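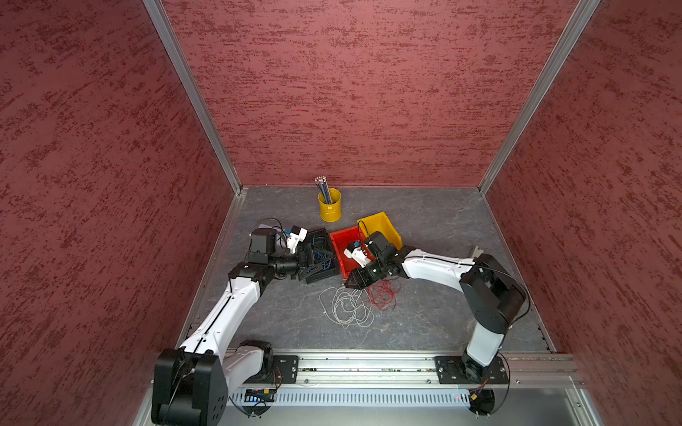

December, late afternoon, Draron cell

Back at the bench after a long week of writing, and it feels good to be collecting numbers again. I want to get this down while I still remember it, partly for me and partly for whoever takes the cell over after the break.

The question is still the one from the Prekham meeting: does the two-arm policy do better on the wire sorting task if we label the demonstrations by stage, or can we leave them whole and let it find the stages by itself? I was firmly in the "leave them whole" camp, and I said so at some length, so I'll try to be fair in what follows.

The training set now stands at 176 demonstrations. I went through every one of them over two long evenings (with a lot of tea) and threw out the ones where the operator stopped to think for so long that the arms just sat there. That leaves 167. I'm a little sad about the ones I dropped, as a few had lovely recoveries at the end, but the pauses were teaching the policy to pause, and we have enough of that already.

Setup is as in the last entry. Black tray to the left of the red bin, yellow bin behind, both arms on the front rail, wires and cables as the things to be moved. The pencil cup stays at the back of the floor. Please leave it there if you're running anything to compare with mine — the older demonstrations all have it, and I'd like the background to stay the same until we decide to vary it on purpose.

Ran 14 trials with each version, same starting layouts for both. The whole-episode policy finished 2 of them. The staged one finished nine. I checked the log again after lunch because I didn't quite believe it, and the count is right. So there I am, wrong in front of everyone, and rather pleased about it!

Where the whole-episode version goes astray is nearly always the same spot. With both grippers working close together in the middle, one arm holds its container and waits for the other to finish, and the other seems to be waiting too. They hover. Sometimes one of them gives up and starts over from the approach, which would be charming if it didn't eat the rest of the time limit. The stage label appears to break the tie, and I think that is most of the gain, though I can't prove it from this few trials.

Thin wire is the hard part for both versions. A loop catches on a fingertip, the gripper opens, and the loop comes along for the ride. I've been scoring that as a failure even when the wire drops off later, and I would ask everybody to score it the same way. The thicker cables are much kinder to us.

Still to do:

Rerun the staged version with the labels shuffled. If it does just as well, then I've fooled myself.

Try the Drakos smoothing on the wrist motion, gently. Last time it made the grasps late.

Move the yellow bin a hand's width and see what falls apart.

Copy the trial logs to the Fustumura folder. The checkpoints are there already, the logs are only on the cell machine.

Leaving the controller on overnight for the shuffled-label training. Please don't restart it, even if the fan sounds cross.

Filed under: Notebook / Two-arm manipulation / Results

Recent entries
Trimming pauses from demonstrations, first attempt
Notes from the Prekham meeting
Wrist smoothing and late grasps
How we score a snagged wire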